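Recording a zipper task by hand on the two-arm bench

Second part of the Flunton bench notes. First part was cabling and homing, read that if your arms don't move yet. This one is for people who have two arms that work, two leader arms to drive them, and want to teach them to work a zipper on a kids' case.

Written fast between sessions. Mail me if something's wrong.

What you need

Two follower arms on the table, two leader arms for your hands
Wrist cameras, plus one fixed camera looking at the whole table
Recorder (we use Herkirar, anything that logs joints and video together is fine)
A zippered case. Hard shell. Soft pencil bags fold up on you
Foot pedal for start/stop. Get one. Reaching for the keyboard mid-grip ruins the take

Why a zipper

Small target, long travel, and both hands have to cooperate. One arm holds the case, the other one pulls. If the holding arm is lazy the whole case just follows the pull across the table. Good test of whether your demos teach two-handed work or only one busy hand and one parked one.

Before you record

Home both arms. Wait for them to settle.

Move each leader through its full range with the followers on. Watch for lag. If a follower trails your hand by more than a blink, stop and fix it, don't record through it.

Check every camera feed. Wipe the lenses. Check that the wrist view shows the fingertips and a bit past them, thats the view the policy will lean on when it goes for the tab.

Set the case down within reach of both arms. Don't tape it. Taped cases gave us a policy that never learned to hold anything.

Run the zipper by hand a few times. A sticky one will make you yank, and then the robot learns yanking.

Driving the approach

Start wide, both grippers open, both clear of the case. Press the pedal. Count one beat before you move, the recorder needs a few still frames at the front.

Bring the holding arm in first. Corner of the case, firm, straight down the side. Then the pulling arm. Come in slow over the last bit and line the fingers up so the tab is in the gap between them. Tips on either side of the slider. Don't close yet.

Look at the wrist feed now and not at the table. From where you sit the tab looks centered when it isn't. If it's off to one side, back out a little and come in again — sliding sideways with the fingers already around it knocks the slider along.

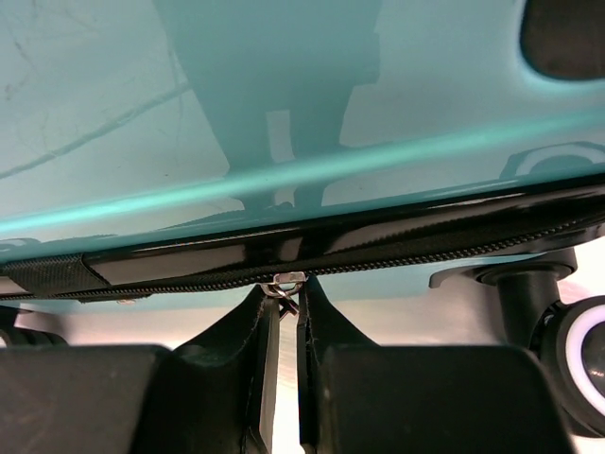
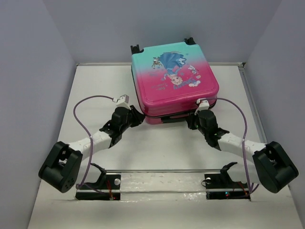
Page last changed: 19/07/2021

Wrist view first, then the fixed camera. Keep both on screen while you drive. Wrist one for the pinch, fixed one to see where both grippers are on the case.

The pinch

Close slowly. Squeeze the leader trigger until you feel the fingers load up, then a hair more. Metal tabs are slick. Too light and it pops out halfway down the side, too hard and the fingers twist it flat.

Missed? Open up, back off, try again in the same take. Keep it. A few recoveries in the set are worth more than another pile of perfect ones. But a miss where you drag the case across the table or hit the wall, bin that.

The pull

Pull along the track. Sounds obvious, everybody pulls up. Keep your wrist low and follow the line of the teeth.

Corners are the hard part. Three things I do:

Slow down before the corner, not in it
Turn the wrist first and let the arm follow
Press a touch more with the holding arm

If you run out of reach, let go and regrip. Make it a clean one. Open all the way, pause, reposition, close. Half-open regrips confuse the labels later and you'll be scrubbing video at midnight trying to work out when the fingers let go.

End of the take: release, both arms back to the wide start pose, one beat still, pedal.

How many

Our first set was 383 takes, mostly Ulises Ticona on the leaders, and the policy got to the tab fine but fumbled corners. By December we had 1,415 and corners were OK. You may not need that many. We wasted a lot of the early ones by starting the case in the same spot every time.

So move it. Every 6 takes we shift the case or rotate it a bit. Small turns at first, then bigger. Upside down to you is fine, whatever's printed on the lid doesn't matter to the arms. Start the slider in different places too.

Switch drivers if you can. People have habits — Ulises comes in high, I come in flat, the mix did better than either of us alone.

Take a break after 14 takes or so your hands get sloppy without you noticing. It shows up in the data, the grips drift.

Sorting takes

Do it the same day. You will not remember why take 212b has a note that says "hmm".

Keep: clean pulls, clean regrips, a miss with a calm retry.

Drop: lost camera frames, arms bumping each other, case off its spot by more than a hand's width, anything where you stopped to think for a long time with the arms hovering. Long hovers teach hovering.

Tag opening and closing seperately. We mixed them in one folder early on and got a robot that pulled the slider back and forth in the middle of one side.

Common problems

Follower shakes when gripping. Usually you're pressing the holding arm into the table. Lift a few millimeters.

Case spins. Holding arm is too near the middle of a side. Go to a corner.

Glare in the wrist view. Glossy shells bounce light right into the lens. Move the lamp, or lower exposure and lock it. Don't leave it on auto, the picture pumps every time the arm moves.

Cable catches on the elbow. Give it a wider loop and clip it at the base. Check with the arm fully stretched, and folded too.

Tab lies flat against the shell. Nudge it out with one fingertip before you pinch. Record the nudge, it's part of the task.

Replay looks fine but the policy misses. Check that camera and joint timestamps match. On the Beaudoin boards ours slipped after a restart and we lost an afternoon.

Training settings are on the Barach page. Same config, only swap the task name and the camera list.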